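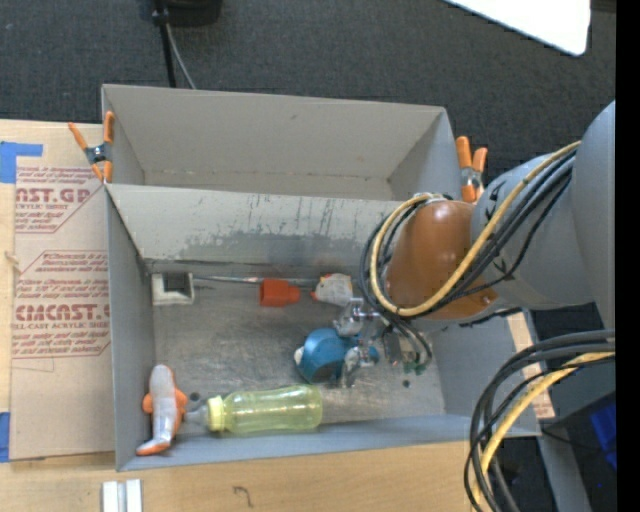 The deposit is too high for anyone who only trades on a few mornings a month, Leandro Toledo told the public meeting on the new bin rules at Trestasside market, and it will be the small stalls that drop out first.

The rules were approved at the end of that meeting and take effect in July. From then on, produce, baked goods and dry goods brought into the covered hall will have to arrive in shared, returnable bins. Single-use cardboard and waxed boxes will no longer be accepted at the loading doors, apart from deliveries of eggs, cut flowers and fresh fish, which keep their present packaging.

The market has 121 registered traders. Of those, 106 sent back the survey that went out before the meeting, and 54 said they were in favor of the change as written. Most of the rest said they could accept it with a lower deposit or a later start. A smaller group was opposed outright, mainly traders who buy from several growers and have no say in how their goods are packed.

Under the plan, the market will own a pool of bins and lend them to traders and suppliers. A trader pays a deposit on each bin taken out and gets it back when the bin is returned clean. Bins can be handed in at the north doors until an hour after closing. Anything kept longer than three weeks is treated as lost and the deposit is not refunded.

The first order is for 747 bins in two sizes. The supply contract went to Allalex, which already provides the market with its pallets and hand trucks. Martinelli, the laundry and washing firm on the ring road, will collect used bins every evening and bring them back before the doors open. Both contracts run for two years.

Cost was the main subject of the evening. Market manager Auður Nørgaard said the hall now spends more on hauling away cardboard than it does on lighting, and that the bill has gone up in each of the past four years. Much of the cardboard is too wet or too stained to be recycled by the time it reaches the compactor, she said, so it is charged at the higher rate for mixed waste.

"We pay for the box when it comes in, in the price of the goods, and we pay again when it goes out," Nørgaard said. "The deposit comes back to you. The haulage bill never does."

Several traders asked what would happen to bins that get scratched or dented in normal use. Nørgaard said wear on the surface would not count as damage and that no one would lose a deposit over scuff marks. A bin will be taken out of the pool only if it is cracked, if the rim is broken, or if it no longer stacks. Staff at the north doors will make that call, and a trader who disagrees can ask for a second look the same day.

Others were more worried about space. The returned bins are to be kept in the old ice room, which has been used for storing trestle tables and winter decorations. Those will move to the basement. Two cheese sellers whose stalls face the ice room said the aisle there is already tight in the morning, and they asked for returns to be kept to the afternoon. That was written into the rules before the vote.

Zulletti, the wholesaler that supplies close to a third of the fruit stalls, has agreed to pack into the shared bins at its own depot. It had earlier said it would only do so if the market paid for an extra truck. The company now plans to carry empty bins back on its regular run – a change that settled one of the longer arguments of the autumn. Smaller growers who deliver in their own cars can repack at the loading doors, and two tables will be set up there for the purpose.

Toledo asked for a reduced deposit for occasional traders, or a way to borrow a few bins for the morning without paying anything up front. The meeting did not adopt either idea. It did agree that a trader may pay the deposit in three parts over the first season, and that the amount will be looked at again after six months, with the number of lost bins published alongside it.

A trial last summer covered the bread and root vegetable stalls. Traders who took part said the bins were easier to stack than boxes and kept their shape in the rain, though some found the larger size too heavy to lift when full of potatoes. The order was changed as a result, with more of the smaller size. Bakers asked for paper liners, and these will be sold at cost from the market office.

The office will hold two sign-up mornings before the start date, and traders will be told by letter which one to attend. They should bring their stall license and a list of their regular suppliers. Those who can't make either morning can sign up at the counter during normal hours.

The full rules, dated January 11, 2018, are posted on the board by the east stairs – next to the stall map – and copies are free at the office. Comments on the opening hours of the return point will be taken until the end of the month.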